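Print this page | E-mail this page

We use cookies to remember your region and your basket. By continuing to browse you accept this. OK | Settings

Wendt Bench Kit 8 — Small-Part Sorting for Packing and Repair Rooms

The Bench Kit 8 is our package for workplaces where small loose parts are put into compartment boxes by hand, all day, by the same few people. It includes hand-held grippers, table supports, the training software and two visits by our staff. It is made for a normal table in a normal room. You do not need a fence or a special floor, and you do not need to move out the people who work there now.

How the work is taught

With most sorting machines, an engineer writes the program and the operators receive it. With the Bench Kit the operators do the teaching. A person takes the gripper in the hand, closes it on the part, brings it to the box and lets it go in the correct cell. The software keeps these movements and learns from them. In the usual installation a new part needs 400 repeats, which can be divided between several people and several shifts. It is better to divide them, as each person has a slightly different way of approaching the part, and the arm afterwards is less easily confused. 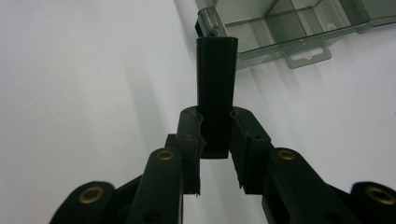

The fingers are a wear part and are changed without tools. Please order the second set together with the kit. Customers who handle smooth plastic parts change them more often than customers who handle metal, and to wait a week for fingers is annoying for everybody. Fingers from the older Kit 5 fit mechanically, but the grip force must be set again in the software before use.

What changes for the people at the table

We are asked this more than we are asked about speed, and we think it is the right question. At Istmont, where the packing room fills assortment boxes for hardware shops, 29 people worked at the tables before the first kit came, and the same number work there today. Their day is different. The long filling runs are moved to the arm in the afternoon, and the morning is for teaching, checking and the mixed orders that change too often to automate.

Kinga Illés, shift leader at Istmont, was against the purchase. She wrote to us in October and allowed us to print a part of her letter:

"The first month was slow and my people were tired of repeating the same movement for a machine. I want other shift leaders to know this. After that month the wrists complaints went down, and now there is some pride in who has taught which part. But we had to ask for a higher pay grade for the ones who teach, because it is a skill. The company agreed only at the second request."

We now recommend to every customer to discuss the pay question before delivery. Our installer, Magnus Rutherford, will raise it at the first visit in any case.

Boxes and dividers

The kit works with most open compartment boxes. Transparent boxes are allowed. Take out or put in the dividers before the teaching begins and leave them in the same layout until it is finished — a moved divider means a new cell map, and the map takes one person most of an hour. If you use several layouts, save each one under its own name.

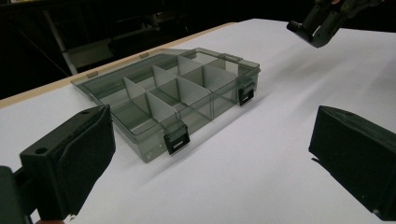 Smoke-gray compartment box with light dividers, open and empty.

A plain, light table surface is best. Strong patterns and shiny metal tops should be covered. Daylight from a side window is acceptable if the blind stays in one position during teaching.

What is in the package

Hand-held grippers, two pieces
Spare fingers, one set
Table supports with clamps
Training software, license for one room
First visit (setup) and second visit (after the first month)
Printed handbook in English or Spanish

The arm itself is ordered separately. The kit is prepared for the Zarkton bench arm. For other arms please ask before you order.

Delivery is from our Lemthorpe warehouse. The telephone desk for existing customers is open every Tuesday from 8 in the morning.

Get our newsletter with new part maps and service notes. Enter your e-mail address. You can unsubscribe at any time.

Reader comments (4)

Kenneth Morrison
Does the room license cover two tables if they are in the same room but on different shifts? Sales told me yes, the handbook says one table.

Wendt Service
Yes, all tables in one room. The handbook sentence is old and will be corrected.

Senga Swanson
We've had ours since spring. Good kit, but the gripper gets heavy by the end of a teaching session if you have small hands. We swap every half hour now. A lighter one would be my only wish.

Rogelio Bañez
The Spanish handbook is good, thank you. The page for changing the fingers is missing in my copy, can you send me a PDF?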